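**Ticket: gripper reports "object held" when fingers are not closed on the block**
Opened by: Ruwan Mondal
Assigned to: Masanobu Nomura
Cell: Pliltia, bench arm 2
Date: 9 February 2022
Status: open, workaround in place

### Problem

The pick program on the Pliltia cell stops with fault 35 (grip lost during lift), and the log says that the grip was good before the lift started. The arm goes up, the block stays on the table, and only then the controller notices. In the morning run we had 6 such faults in 80 picks. Before the software update in December I don't remember this fault at all on this arm.

After the fault the arm does not stop at once. It finishes the lift move and then holds. I ask that this is treated as a safety point also, since a person may believe that the cycle is over and reach in.

### What I tried

1. Restarted the gripper controller. No change.
2. Ran the Skomix finger calibration two times. It passes both times with the same values.
3. Checked the cable at the wrist connector. It was tight. I moved it by hand during a slow cycle and the signal did not drop.
4. Changed the grip force from low to medium. The fault still came, so I put it back to low.
5. Ran the approach in single-step mode and watched the wrist camera at each step.

Step 5 was the most useful. The two fingers do not come to the block evenly. The left tip arrives at the side of the block, or very near to it, when the right tip still has a gap. 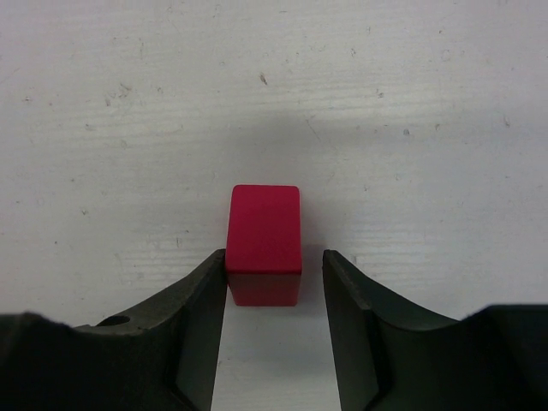 I think the controller takes the first contact on one finger as a complete grip. The motor current rises a little when one side touches, and if the limit is too low this is enough to set the "held" flag. Then the program goes on to the lift. This is my guess from the log - I have no access to the source of the grip check.

The block pose from the vision program could also be wrong by a small amount to one side. I compared the pose with a ruler, but my measurement is not good enough to say yes or no.

### Reply from Masanobu Nomura

Thank you for the clear log. Your guess is possible. In the new version the current limit for "held" was moved to the Ebihara settings file, and on some cells the old value was not copied. The default is lower. Please send me the file from this arm and do not edit it yet.

About the lift which continues after the fault: this should not be so. I have made a separate ticket with high priority. Until it is closed, please run this arm only at reduced speed with the gate closed, and press stop before anybody opens it.

### Second entry, Ruwan Mondal

File attached. You are right, the line for the current limit is missing.

As a workaround I added a pause of 2 seconds before the lift and a check of the finger width. If the fingers are wider than the block, the program now opens, goes back to the approach point and asks the operator. I tested it only with a short run, and the fault did not come. I do not want to call it solved from this.

### Still open

- Correct limit value from Pindell for these fingers (Masanobu)
- Check of the camera offset with the proper target plate (Ruwan)
- Long run with the new value, same block and same speed as before (Ruwan)
- Arm must stop at once on fault 35, see separate ticket (Masanobu)

Please leave the reduced speed label on the gate until the last point is closed.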